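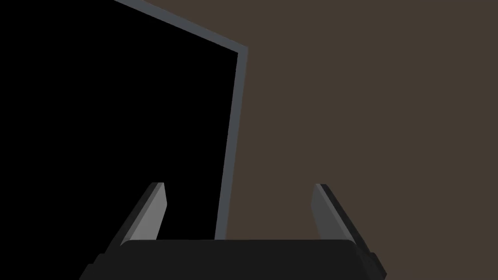 Call for raters: wrist-camera policies in simulated homes

Dasska is looking for 27 people to sit down with simulated robot runs and tell us, one by one, whether they think the task was done. We have read plenty of papers where the success rate was scored by the same script that trained the robot. We have written one or two of those ourselves, and we no longer trust the numbers.

Our own latest result looks good on paper. That is the problem. Nhung Nông, who leads the study, would like it checked by people with no stake in it before anybody at Dasska quotes it again.

What you would do

You watch short runs from the gripper's point of view and mark each one done, not done, or can't tell. "Can't tell" is a real answer and we will report how often it gets used. You will not see the script's score until the study is over. Each rater gets up to 300 runs, split over 4 sessions.
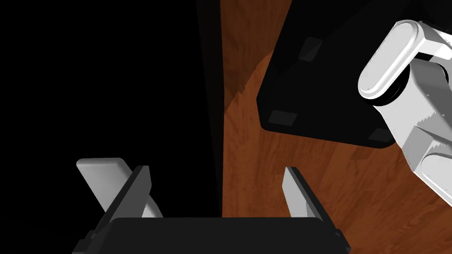

Do I need to know anything about robots?

We would prefer that you didn't. People in the field tend to forgive a run that nearly works, and we want to know what it looks like to someone who won't. You do need decent eyesight, with glasses if you wear them, and patience for dull footage.

Some of the runs are very dull. In a fair number the gripper hangs open and holds nothing, and you still have to make a call.

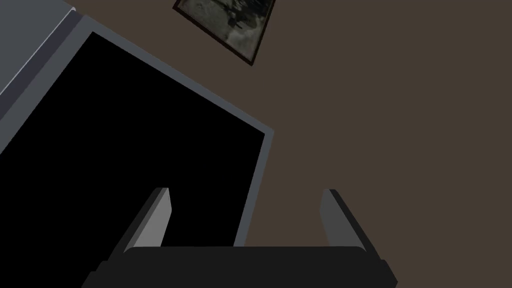

PAY AND HOURS

Sessions are on Wednesday evenings at our Bedness office and start at 6:30 p.m. You are paid per session, at the same rate whether you agree with our script or not. If you drop out, you keep what you have earned. There is no bonus for speed, and rushing will only make the data worse.

What we won't claim

Good agreement between raters and script would not show that the method works on a real arm in a real kitchen. Simulated floors and walls are kinder than real ones. The Long and Dirkton tests are meant to look at that, and they are not part of this call.

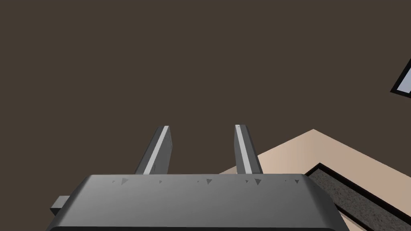
How to apply

Write to Nhung Nông at the Bedness office by the end of November. Tell us in 5 lines or fewer what you do for a living and whether you have ever worked for a robotics company. A resume is not needed.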